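The Great Medicine Cabinet Clear-Out

Posted 2022-10-25

So I finally did it. After putting it off all summer and a good part of the fall, I pulled everything out of the hall cabinet, the bathroom drawer and that awful shelf over the washer, and went through it piece by piece. Every cough drop. Every sad little tube of something with the label rubbed off. I had planned on one evening and it took two, plus most of a Saturday's worth of podcasts that I'd been saving up (worth it!).

If you were here for the linen closet posts, you know how I work. Everything comes out first, even the stuff I'm sure about, and nothing goes back until I've picked it up and looked at the date. My friend Demyd Boiko thinks this is nuts. He does one shelf at a time, with coffee, and he'd like it known that his bathroom has looked great since 2019. Fine, Demyd.

Some things I found, in no special order: 11 travel toothpastes, a thermometer I bought twice more after deciding I'd lost it, cold medicine from the old apartment, and a box of Okafor heat patches that had never been opened. I love those patches and had been going without for months! There was also a bag of hotel sewing kits, and I have no idea why those lived with the antacids, but they've moved to the craft drawer where they should've been all along.

I kept a tally on the back of an envelope this time, just for fun. 221 separate things came out and 214 went back or went somewhere sensible. I know, I know, seven is a pretty pathetic number for two evenings of work. But I'd done a big toss in the spring, and this round was mostly about finding things when you want them. Nobody in this house could ever put a hand on a Band-Aid without dumping a whole basket on the floor.

The expired stuff went to the drop-off box at the pharmacy. Ours is by the photo counter and takes pills but no liquids, so call yours before you drive over with a grocery bag like I did.

As for what I bought: almost nothing, and I'm proud of that. One set of drawer dividers from Toltura, which were a touch too wide, so I had to flip one sideways. They look a little goofy but they hold. I'd been eyeing the Vemumness stacking trays for ages and talked myself out of them again, mainly on price. Everything else is stuff we already had around the house.

Anyway, on to the gallery. Short one this time, and blurry in spots, but you'll get the idea.

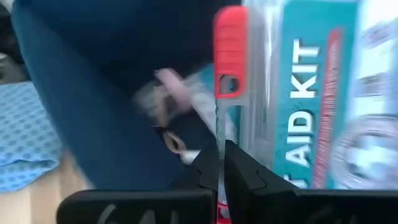
The first aid kit, in its clear case with the red latch. I'm a big believer in see-through for this kind of thing. 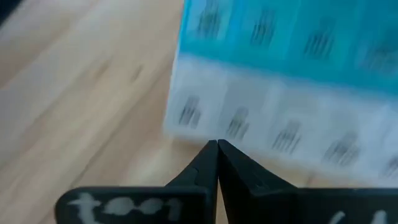
Pill organizer, two rows, teal and a pale cloudy one. On the table waiting for its turn.

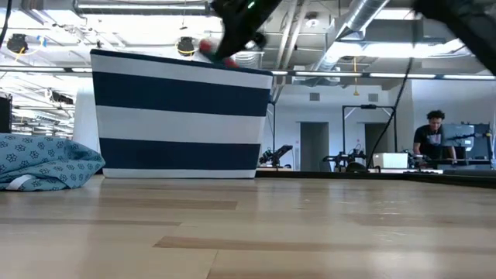
My favorite striped fabric bin! Navy and white goes with everything I own, and so does that blue flowered cloth next to it.

A few of you asked last time where I landed on labels. I went back and forth on this for ages. I tried the label maker, hated the font, tried masking tape and a marker, and liked that a whole lot better. It peels off when I change my mind, and I change my mind a lot. The shelves now say COLDS, CUTS, TUMMY and MISC, and I'm trying very hard to keep MISC from eating the other three.

I also set a reminder on my phone for six months out, to go through the dates again. We'll see if I pay any attention to it. The last one I set was for the furnace filter and I snoozed it clear through to spring.

Next up is the junk drawer in the kitchen, and then maybe the Trornarow cart in the laundry room if I can get the wheel to quit squeaking. I've tried cooking oil (don't) and a dab of Vaseline, which helped for a day. If you've got one of those carts and fixed yours, please leave me a comment, I'm begging you.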